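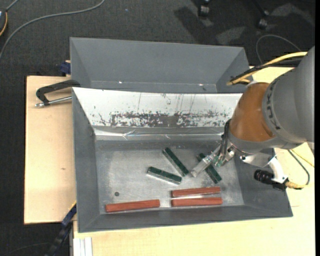

Green and red-brown blocks in the front bin, with the second bin directly behind it.

The Sorting Bins at Drumovside

Gallery page, February 2018

Welcome to the gallery of our small workshop at Drumovside. On this page I write about the two gray metal bins, the blocks, and the table on which we do our sorting. Several readers of the main page have asked what the bins look like after some years of use, and whether they should buy new ones or look for old ones. I hope this page gives an answer, or at least a half of one.

The notes under each heading are short. If you want the measurements of our shelves and the list of suppliers, please go to the page "Equipment", which I update each July.

The bins

We bought the bins from Arnetti, a dealer in used kitchen and workshop goods. They came in a lot of 25, and we kept the two which had the straightest edges. The others went to the garden store at Talalberg, where they hold flower pots and bags of soil. I am told that they are very happy with them.

The sides slope outward, and this is the shape I recommend to everybody. A hand goes in easily and a block does not stay stuck in a corner. With straight walls we had always one piece that stood upright against the side and could not be taken without moving its neighbor.

The floor

Bare metal, dull and silver-gray. It has cloudy scuffs all over, and some brighter places where it is scratched. I do not polish it. A polished floor shows every new mark, but on an old floor the marks lie over one another and the eye becomes used to them. The small dark round spot above the left red block is the one visitors ask about. I wipe the bins with a soft cloth and warm water, never with steel wool.

The white panel

It covers the far wall of the front bin. The white surface is chipped and speckled along its lower part, and the wear makes a long, dark gray band which is heaviest in the middle. Thin scratches go up from there. I like this panel more than any other part of the bin, although I know it is the ugliest. We have a new one ready in the cupboard – it has been ready for a long time.

If you make such a panel yourself, choose a thicker sheet than you think is necessary. Our first test piece was too thin and it bent when we pressed on it.

The silver strip

Shiny and wrinkled, at the foot of the far wall under the panel. It catches a lot of light, more than the floor does. For taking pictures this is a difficulty, and my advice is to move the lamp a little to the side. For the daily work I do not find that it disturbs.

The green blocks

Three of them, very dark green, with a pale metallic side that you see well on two of the blocks. In a weak light the green can look almost black, so the pale side is helpful for finding them. They like to lie diagonally. When I put all the blocks in by hand I do not arrange them, I only let them go from a low height and leave them where they come to rest.

The full set, which lives in the drawers, has 29 blocks. We do not put out the full set at one time. Six is a good number for a bin of this size, because every block can still be seen.

The red-brown blocks

Also three. Two are close to each other at the lower right with only a narrow, bright gap of metal between them, and one rests at the left. The color is near to old brick. I had first ordered a clear red, but the paint shop Liepiņa sent a color card with this one on it, and I changed my mind the same evening. It goes well with the dark green, and the two colors are easy to separate for most people. For anybody who has difficulty with red and green, I suggest to use a pale yellow for the second group.

The rear bin

The second gray bin has a smooth back wall and angled sides like the first. I keep the two bins one behind the other and not side by side. It saves space on the table, and for me it is also more comfortable, as I have both of them in front of me and do not need to turn.

The table and the carpet

The tabletop is light wood. I looked for a long time for a dark one, and now I am glad that I did not find it, because the gray metal is much clearer against a light color. The carpet is dark charcoal. It was in the room when we came. A dropped block makes almost no noise on it, and the corners of the block stay good. The bad side is that a dark green block on a dark carpet is not quick to find – please count your set before you close the drawer.

More pages

The older gallery, with the wooden trays, is still online under "Trays and Boxes". The page on colors has the full Liepiņa card and my remarks on each shade. If you see a mistake in my text, please write to me through the contact form and I will correct it.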